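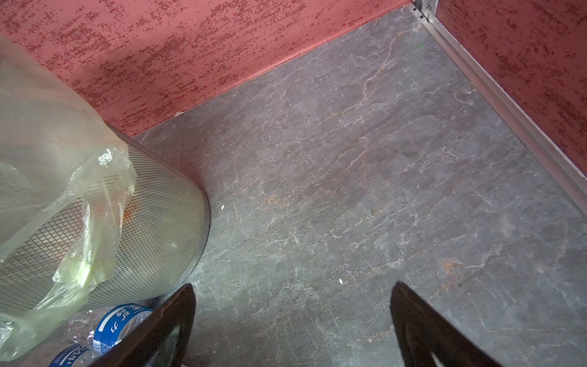
Tadar and Jallska bring floor pickup robots into daily cleaning at the Truston office park

Cleaning staff keep their positions and their hours; the work of bending down for bottles and scraps goes to the machine

TRUSTON, 11 January 2026 – Tadar, a supplier of service robots for buildings, and the facility services company Jallska have announced that the Malik pickup robot is now in regular use at the Truston office park. The robot moves through break areas, corridors and waste corners, picks up light litter from the floor and puts it into the nearest container. It works together with the Jallska cleaning team, which has been responsible for the site for many years.

The two companies began with a trial in May of last year. At that time three robots were working, one in each building. After the trial the number was increased to 20, and the robots are now included in the normal shift plan the same way as the floor scrubbers and the carts.

The Truston office park is a workplace for 1,432 people in offices, laboratories and a small assembly hall. The waste from so many people does not come evenly through the day. It comes after lunch, after large meetings and in the evening when the shuttle buses leave. In those periods the containers become full quickly and items are left next to them. Until the trial, one person from the cleaning team had to walk the full round again and pick up these items by hand, one after another, before the floor machine could pass.

"When we asked our employees which part of the work they would give away first, we expected that they would say the restrooms," said the head of operations at Jallska. "They said the floor around the bins. It is a small job, but you bend down for it the whole shift, and on the next day your back remembers it."

What the robot does

Malik is a mobile base with one arm and a gripper with two fingers. A small camera on the wrist looks in the same direction as the fingers and helps the robot to find the item and to close on it at the right place. The robot drives to a waste point, looks at the floor next to the container and along the foot of the wall, and decides what it can take. Empty drink bottles, cups, cans, paper and food packaging are in its normal work. Liquids, glass, sharp items and anything heavy are not. If it finds such an item, it stays away from it, marks the place on the map and sends a message to the handheld device of the cleaner on duty.

The robot also does not touch anything which could be personal property. A bag, a jacket, a phone or a lunch box is left on its place, even when it lies directly beside a container. This rule was requested by the employees' council of the office park and was added before the trial started.

The most difficult items for the robot are the thin and soft ones. A plastic bag changes its form every time it is touched, and a bag hanging over the side of a container can hide what is lying under it. Clear bottles are also not simple, as the camera sees the floor through them. Floors with a strong pattern make it harder again: a vein in the stone can look like a thread, and a stain can look like a piece of paper. Tadar's engineers spent a large part of the trial on these cases, and they say openly that the work is not finished.

"A human sees in one second that a rust mark is a rust mark. Our first software version tried to pick it up," said the product manager for Malik at Tadar. "The cleaners told us which corners were the bad ones, and we went there with the robot many times. They know every stain on that floor. We could not have this knowledge from any drawing of the building."

During the trial the robots at Truston picked up more than 4,000 bottles. Smaller pieces, such as paper scraps and crumbs of packaging, are not recorded separately. Very small pieces stay for the floor scrubber or the broom, and Tadar has no plan to change this.

What changes for the people

No position at the site was removed for the introduction of the robots, and Jallska has confirmed this in writing to its employees for the full period of the contract. The number of paid hours is also the same. What is different is the content of the shift.

The second walking round after lunch is canceled. In its place, cleaners now have time for tasks which were often moved to the next day or the next week: the lower part of the walls, the metal strips where wall and floor meet, door frames, kitchen cabinets and the inside of the containers themselves. According to Jallska, the complaints about these places have become fewer since the summer.

There is also new work. In every shift one member of the team is the robot attendant. This person starts the robots, empties their collection trays, cleans the fingers and the camera window, and answers the messages that come from the floor. The training for it takes place during paid time and is open to every cleaner on the site, regardless of age or school certificate. The attendant receives an additional payment for each shift. The role rotates, and it is voluntary.

Jallska does not hide that the beginning was difficult. Several employees had fears about their job, and some of them found it unpleasant that a machine with cameras was driving behind them. The messages on the handheld device were only in English in the first weeks, and they came too often. A cleaner who was in the middle of mopping a kitchen had to take off the gloves only to read that the robot had found an apple core which it could not classify.

"I wrote down every message for one week and gave the paper to the technicians," said a cleaner who has worked at the site since its opening and is now one of the attendants. "After this they put the small things together in one list, and I read the list when I go past. Only if it is glass or something spilled, then it rings. So it is better now. I still correct the robot, but I do not have to run after it."

The device now offers a choice of languages, and the list of items which cause an immediate call is decided by the cleaning team and can be changed by them.

Privacy and safety

Malik drives at walking speed or slower and stops when a person comes near to the arm. It does not pick up anything while someone is standing at the same waste point. The arm can be pushed away by hand, and every robot has a stop button on both sides.

The wrist camera is directed to the floor during work. The images are processed on the robot and are deleted at the end of the shift. If an attendant reports a mistake, the images of this one pickup can be kept for the technicians, but the attendant must agree to it on the device. The robots do not measure how fast a cleaner works, and the data from the robots may not be used for the evaluation of employees. This is part of the agreement between Jallska, Tadar and the employees' council.

Employees of the tenant companies were informed by posters at the entrances and in the canteen. They are asked to continue using the containers as before. Some tenants were worried that people would become careless when they know that a robot will come and pick up after them. The office park management observed this during the trial and did not see such an effect, with the exception of one evening event, after which the robots needed until the next morning.

Next steps

In the coming months Tadar will deliver a new version of the finger pads, which should hold thin plastic film more securely. The attendants at Truston will test the pads first and will have the decision if they are taken over for all robots. Tadar is also working on a function that recognizes a full container before items are left next to it, so that the cleaner can change the bag earlier. This function was a proposal from the cleaning team.

Jallska plans to offer the attendant training at two other sites, also where no robots are in use yet. The company wants that employees can look at the work before a decision about the technology is made, and that they can say no to parts of it.

"We are often asked when the robot will do the complete cleaning," said the head of operations at Jallska. "I do not see this. It cannot change a bag, it cannot clean a sink, and it does not know that the meeting on the upper floor is running late and you should come back in half an hour. We bought it for one job and we are satisfied with how it does this job on most days."

Visitors from other facility companies and from employee representations can see the robots in use at Truston. Visits take place in the afternoon, after the lunch period, and are guided by one of the attendants. Closed shoes are requested in the assembly hall.

About Tadar

Tadar develops and builds service robots for indoor use. Its products are used in office buildings, schools and public halls. Malik is the company's first robot with an arm.

About Jallska

Jallska is a facility services company with activities in cleaning, building maintenance and reception services. The company employs its cleaning staff directly and does not work with subcontractors at the Truston site.

Media contact

Press office Tadar, together with the communications department of Jallska. Requests for interviews with members of the cleaning team are forwarded to the employees, who decide for themselves if they want to answer.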